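Wunda drawer set: read me first

Hello! This is the notes file for the drawer recordings our robotics club made over the winter term. I'm Precious Jacobs, I look after the data side of things, and I've tried to write down everything I'd want to know if somebody handed me this folder. Some of it is tidy and some of it very much isn't (sorry, Mpho).

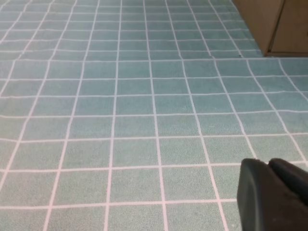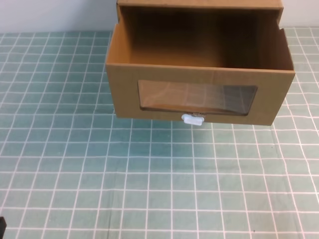 Wrist view first, then the fixed view with the cardboard drawer. Same session for both.

What we're doing

Wunda is our club's arm project. The task sounds tiny: get the gripper to the drawer, take hold of the handle, pull it out, push it back in. That's the lot! We picked it for the Pemside schools and colleges meet, where the drawer challenge is one of the set tasks, and then we got so fond of it that we kept going after the meet was over.

Everything was driven by hand. One of us steers the arm from the laptop, and the software saves both camera streams plus where the arm thinks it is. Sibusiso Zulu did most of the steering because he's by far the smoothest. I did a fair few too, and you'll spot mine straight away, they wobble.

What's in the folder

There are 439 recordings. Each one has its own numbered folder with two videos (wrist and fixed), a plain text file of arm positions, and a little notes file that's sometimes blank. The notes say who was driving and what they were trying to do. Sibusiso's are lovely and detailed. Mine say things like "pull, a bit rubbish".

134 of the recordings are marked as misses, meaning the driver gave up or the gripper slid off the handle. Please don't throw them out! We've had better results with the model when it sees a few of those as well, and Zodwa Joubert is using them for her project on spotting when a grab has gone wrong. If you do want only the good pulls, filter on the word "done" in the notes file. If the notes file is blank, have a look at the video and decide for yourself.

No recording runs past 2000 steps. The logger stops there whatever you're doing, and we found that out halfway through a really nice pull. It's still in there with a sad comment next to it.

About the drawer

It's cardboard, with a window in the front covered in clear film and a small white plastic handle underneath. Bautista Jara cut it and I glued it. We'd been practising with a heavier one and it kept dragging the whole unit along with it, so the cardboard one was meant to be a stopgap for a week. It's now the only one anybody wants to use.

Things to know about it:

The handle is small. You've got to come in low and fairly straight or the fingers just brush past it.

The film picks up reflections, including the white lines of the grid, so if your model is looking for edges it may get very excited about lines that aren't part of the drawer. We haven't fixed this. Mpho wants to try a version with no film at all and I'm all for it, but that'll be a separate set.

Going back in is harder than coming out. The sides catch if you push off centre, so a lot of the closing runs have a sort of shuffle at the end where the driver nudges one corner and then the other.

About the views

The two cameras don't see the same things, and that catches new people out every time. The wrist one moves with the arm, so for parts of a run it's mostly teal squares with a bit of gripper in the corner, and the drawer isn't there at all. Don't panic and don't delete it. Play the fixed view next to it and it'll make sense.

Please don't use the grid squares to measure anything. The lines aren't perfectly straight in either view, and I spent an entire evening in January trying to get distances out of them before Zodwa took the laptop off me.

The videos are exactly as they came out of the recorder. No cropping, no brightening. If you make a cleaned-up copy, put it in the folder called Ibarra (named after the old shared drive, long story) and leave the originals alone.

Known problems

The wrist video starts a touch earlier than the fixed one in the first batch. There's a small script called Jilen that lines them up. Run it once per folder. If you run it twice it shifts everything again, and yes, I've done that.

In 5 recordings the arm positions are just a flat line. The logger had come unplugged. The videos are fine, so we kept them for people who only need pictures.

"Left" and "right" in the early notes depend on where the driver was sitting. Later on we agreed to say it from the fixed camera's side, but I haven't gone back and changed the old ones. If you fancy a really boring afternoon, please be my guest!

Using it

Club members can do whatever they like with it. If you're from another club, go ahead too, but tell us what you tried, even if it was a flop. We'd love to see it. Ask before you put the videos up anywhere public.

If you add recordings, carry on from the last number, don't fill in the gaps (the gaps are test runs Mpho removed), and write at least one line in the notes file. Even "pull, a bit rubbish" will do.

Thanks to Bautista for the scissors work and for cutting the window twice after I leaned on the first one, and to Zodwa for checking the miss labels. Still to do: longer closing runs, a second driver for the late batch, and a proper list of who drove what. I've started the list. It's on page one.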